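How do I re-weave a broken seat edge on an old wicker chair without taking the whole thing apart?
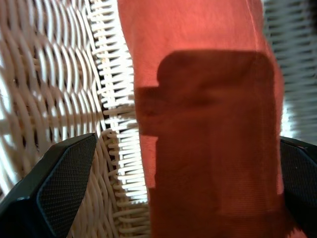 Posted in Furniture & Home Repair

wirside_porch

Hi all! I've been lurking for a while and I finally have a project worth asking about. I picked up a set of porch furniture at the Biltholm flea market in February, two armchairs and a little loveseat, and I am completely in love with them. They've got that nice rolled arm and a skirt that goes almost to the floor. Someone painted them a long time ago, probably more than once, and the paint is thick in the corners and flaking on the seats.

The loveseat is solid. One armchair is fine apart from the paint. The other armchair is where I need you. Along the front rail of the seat, the weaving has snapped in a run maybe as long as my hand, and the broken ends have worked their way back out, so there's a gap that gets a tiny bit bigger every time I sit down (I have stopped sitting down). The uprights, or spokes, or whatever the right word is, seem mostly okay. One is cracked but still in place.

What I've figured out so far is that it isn't plastic. I scraped a bit underneath and it's some kind of plant fiber, a bit fuzzy when it gets damp. I've seen people online say to soak the chair, and other people say that soaking will wreck it, and they all sound very sure of themselves.

So I'd love to know how to tell what my chair is made of, whether I can patch only the broken part, and what to buy. There's a roll of something called round reed at Gashi, the craft place near me, and it comes in what feels like a million sizes. Also, do I strip the paint before or after? I own a good pair of side cutters, a spray bottle and a lot of patience, and I'd like these on the porch by the time it's warm enough to eat breakfast out there.

Thank you, thank you. I'm so excited about these chairs it's a little silly.

plistura_basketry

Oh, I love this question! I've been mending wicker for years and a front rail break is one of the nicest things to start on, because it's right where you can reach it and the weave there is usually plain over-and-under.

First, the material, since your whole soaking question hangs on it. "Wicker" only means woven. The chair could be reed, willow, rattan, seagrass or paper. Fuzzy when damp makes me think of paper fiber, which is twisted paper cord and was used on a huge amount of porch and sunroom furniture. Snip one of the loose broken ends, take a piece as long as your fingernail, and try to untwist it. If it opens out into a flat strip, it's paper. If it splits lengthwise into stringy hairs, it's reed. Willow usually looks like a little twig, with a pithy middle when you cut across it. Some paper cord has a fine wire up the middle too, mostly in the uprights, so use your old cutters for the snip and keep the good ones for later.

If it's paper, please don't soak it! No hose, no bathtub, no garden sprinkler. It'll swell and go soft and you'll be very sad. Work it dry, or at most wipe the new piece with a barely damp cloth if it fights you on a bend. If it's reed, the new reed should soak in warm water for twenty minutes or so until it bends around your finger without cracking, and then you mist the old weaving around the break with your spray bottle and let it sit a bit before you move anything.

Now sizes. Don't try to match by eye in the store, you'll drive yourself nuts. Take your snipped piece with you in an envelope. Scrape the paint off it first, all the way down, or you'll come home with something a size too fat (ask me how I know, I have a whole coil of it in the closet). If you end up between sizes, go with the thinner one. Fat weavers push the uprights apart and the patch ends up as a hump, and you'll feel it every time you sit.

The actual patch goes like this. I'm describing plain weave, so look closely at an undamaged part of the rail before you start and make sure that's what you have.

Turn the chair upside down on a table with a towel under it. Clear out the loose stuff and trim each broken weaver back, on the underside, to just past the nearest upright that's still holding firm. Stagger them. If all of your cuts land on the same upright, all of your joins will too, and that upright is going to hate you. I like to go one farther left, one farther right, and so on down the rows.

Deal with your cracked upright now while everything's open. Cut a new piece of the thicker spoke material a few inches longer than the crack, taper one end with a knife, and slide it down right beside the old one, into the good weaving on both sides. Leave the old one where it is and treat the pair as one. A little drop of wood glue at each end is plenty.

Then weave your new piece through, following the pattern of the row it belongs to, starting and finishing with a tail tucked behind an upright on the underside. Overlap the old weaver by at least two uprights on each side if there's room. Push each row snug against the last one with the flat of a screwdriver. Don't yank! Pulling tight feels like doing a good job and all it does is bend the rail inward.

Leave the tails long until the whole patch is in and you've flipped the chair over and had a good look at it. I always find one row where I went under twice. You will too, probably, and it's so much easier to fix with the tails still on. When you're happy, and everything has dried overnight if you used reed, trim the tails on a slant so they rest against the uprights and can't poke through anybody's pants.

For the paint, I'd patch first and paint after, but get the loose flakes off before you patch. A stiff nylon brush and a vacuum with the brush head will do most of it. Skip liquid stripper on paper fiber. And with old paint in lots of layers, do a lead test before you brush or scrape anything else, the swab kind from the hardware store. If it comes up positive, stop and read up on doing it safely, or hand it to somebody who's set up for it.

You're going to have so much fun. A hand-length break is an afternoon, and once you've done one you'll start eyeing every busted chair on the curb.

oldrattanhound

Agree with most of the above. I'd only argue about the glue. I don't put any in, because the next person to fix it will curse you. A tight tuck holds fine.

Also check the front rail itself, meaning the wooden bar the weaving goes over. When weavers snap in one spot along the front there's sometimes a loose joint under it and the rail is flexing. Grab it with both hands and twist. If it moves, fix that first or your nice new patch will snap in the same place by August. On mine the nail had just worked out and I put in a screw and that was the end of it.

Buy more than you think. Reed gets sold by the coil and a coil goes a long way, but I've gotten coils where a third of it was brittle. I did a big rocker once and logged it because I'm like that: 871 feet of weaver, out of 1000 I'd bought. You need nothing close to that, one small coil will do you and leave plenty for practice.

Spray paint when you're finished, thin coats, lots of them, from different sides. A brush clogs up the gaps and that's how you got the thick corners in the first place.

biltholm_bev

I don't know anything about weaving but I have the same kind of loveseat!! Mine was my aunt's. I had the seat done by a shop and it cost more than the loveseat did, and I still think it was worth it because I sit in it every single day. If you get stuck there are people who do this for a living.

My only tip is cushions. Get a decent thick cushion with a flat board or a piece of heavy felt under it, so your weight gets spread out and isn't all on that front edge. And don't let kids stand on them, and don't drag them by the arms. I bring mine inside for the winter, and it has been 26 years and the arms are still perfect.

wirside_porch

You are all wonderful, I went straight out to the porch and did the snip test. It untwisted! Flat brown paper strip, clear as anything. There's a thin wire in the cracked upright too, so thank you for the warning about my good cutters.

The rail does wiggle. Only a hair, on the left side, and I'd never have thought to check. I can see a nail head sitting a bit proud, so that's going to be my first job. The lead swab is on my list before I brush one more flake off.

One more thing if anyone's still reading. Gashi only has reed. Is it okay to patch paper with reed, or should I order the paper cord?

plistura_basketry

Yay, paper! Order the cord if you can stand the wait. Reed will work and it'll be strong, but it takes paint differently and it's stiffer, so the patch tends to show, and on a front rail it's right in your line of sight. Look for "fiber rush" or "twisted paper cord" and check that it's sold for weaving. The stuff for gift wrapping looks the same in a photo and it's far too soft. Match the diameter to your scraped piece, same as before.

If you can only get it on a big spool, get it anyway. That other armchair is going to need a row or two someday, and cord keeps for ages in a dry closet.

oldrattanhound

Cord. And use a screw that's shorter than you think on that rail, drill a pilot hole, old wood splits.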